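### 4.2 Do alternate versions reach new listeners?

Labels often claim that an acoustic or choir version brings a song to people who missed the single. Vogler makes this case for Varnard's second album, citing 2000 extra plays in the week the stripped-down take came out. We are not persuaded. Of the 1669 listener accounts in our sample, 1164 had already played the single before they tried the alternate take, and the rise had faded by December.
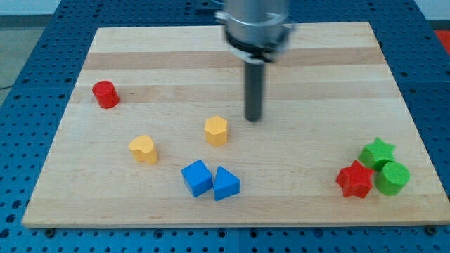
**Figure 3.** Pale wooden board on a blue perforated worktable, with a yellow hexagonal block.

Kereama's reply, that late plays came from fans of the choir, rests on 135 survey answers gathered through the Fesden mailing list. People who join such a list are hardly strangers to the band. The same doubt hangs over the Amaral remix, which was sent to subscribers a week before anyone else could hear it. Until the play counts are split by first-time listener, as Flasden has so far declined to do, we treat both claims as unproven. Section 4.3 looks at live recordings, where the dates are firmer.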